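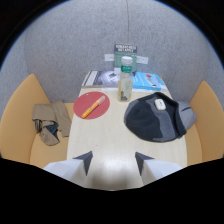 Perguntas frequentes: bolas e camisolas autografadas

Que peças vende a Garnedgate?
Camisolas de futebol, bolas, luvas de guarda-redes e cromos antigos, todos assinados. Não trabalhamos com réplicas sem assinatura.

Como é verificada a assinatura?
Cada peça é comparada com assinaturas do mesmo jogador e da mesma época. A verificação é feita por Triin Butkienė e demora até 6 dias úteis. A ficha do artigo indica sempre o resultado.

O certificado tem prazo de validade?
Não. Os certificados emitidos antes de 1/1/20 têm o formato antigo, em papel, e continuam a ser aceites.

Posso vender-vos uma peça minha?
Sim. Envie duas fotografias da assinatura e uma da peça inteira. Compramos artigos a partir de 100 euros. Acima de 3000 euros, a venda é feita à consignação, através do leilão Rebane.

Quando se realizam os leilões?
Há um leilão em janeiro e outro no verão. O catálogo fica disponível duas semanas antes.

As camisolas vêm emolduradas?
Só quando a ficha o diz. A moldura Carnow pode ser pedida à parte e acrescenta uma semana ao prazo de entrega.

Posso levantar a encomenda em mão?
Sim, no balcão de Flornthorpe, com marcação e documento de identificação.

Aceitam devoluções?
Aceitamos no prazo de 14 dias após a entrega, com o selo numerado intacto. Os portes de devolução ficam a cargo do comprador, salvo erro nosso na descrição do artigo.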